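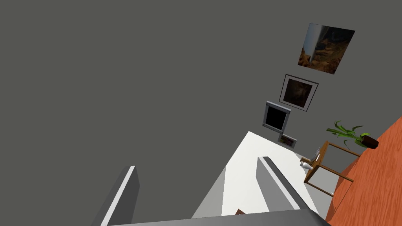
My Emix mesh kit keeps dropping the upstairs satellite, usually in the evening, and I've now run out of ideas, so I'm opening a ticket like the app told me to. Two units, bought in January, firmware up to date as of this morning. The main one sits in the hall by the modem and the satellite is upstairs on a bookshelf. The hall is on the far side of the dark gray wall with the four pictures on it, the landscape print highest up. It's an ordinary stud wall, I drilled it myself when we moved to Osarstead, and I don't believe it's the problem (the kit was perfect until spring!).

What happens is this. The satellite light goes from white to amber, my laptop stays connected to it but nothing loads, and then after nine minutes, sometimes a bit less, it comes back by itself like it never left. The app log says "backhaul lost, code 491" every single time. I looked up 491 in your help pages and there's no such code, the list skips right over it.

Stuff I've already tried, so please don't send me back to the start:

Restarted both units, main one first, then the satellite.
Factory reset the satellite and added it again. Worked for two evenings and I got very excited. Then amber again.
Swapped the power adapters between the units. The problem stayed with the satellite.
Turned off the "smart steering" thing. My phone got worse and nothing else changed.
Moved the satellite down one shelf, closer to the stairs. Signal in the app went from 35 percent to some 80 percent and it STILL dropped that same evening.

That last one is what makes me think it isn't about distance at all.

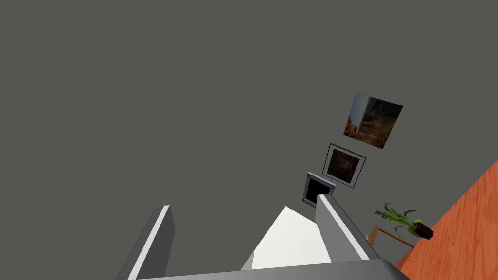
Mesfin Chala wrote back that 491 is an internal code, that it means the satellite lost its channel and not its signal, and could I please check whether the main unit was set to pick channels automatically. He also wanted the log exported right after a drop, before restarting anything.

Okay, so yes, channel was on auto. I had no idea it was even a setting, it's two menus down under "Advanced" and then "Radio," and the wording is "Let Emix decide." I took it off auto and picked the lowest channel on the list. Then I made dinner and sat there refreshing a page like a crazy person. No amber. I left the log export for later because there was nothing to export, which felt like a nice problem to have.

Next evening it did drop once, but only for a minute or so, and this time I caught it and sent the file over before touching anything. Mesfin passed it on to Giorgia Ferri, and her question was whether a neighbor had put in new equipment. I asked next door and Chang-ho Ji said sure, he got a new router in spring. Spring! We compared, and his was hopping around on auto too, right on top of mine. He's picked a fixed channel at the other end of the list now and was very nice about it.

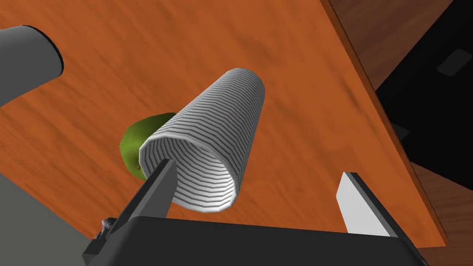
Attachment 3: orange wood table, white ribbed cylinder.

Update, September 25, 2025: four evenings without a single drop, and that includes one with a long video call going and somebody streaming in the next room. Smart steering is back on and my phone is happy again.

Two things before you close this. Please add 491 to the help page, even one line would have saved me a lot of evenings. And if the next firmware puts the channel back on auto, can the app send a notification? You can mark the rest of it solved. Thanks to both of you!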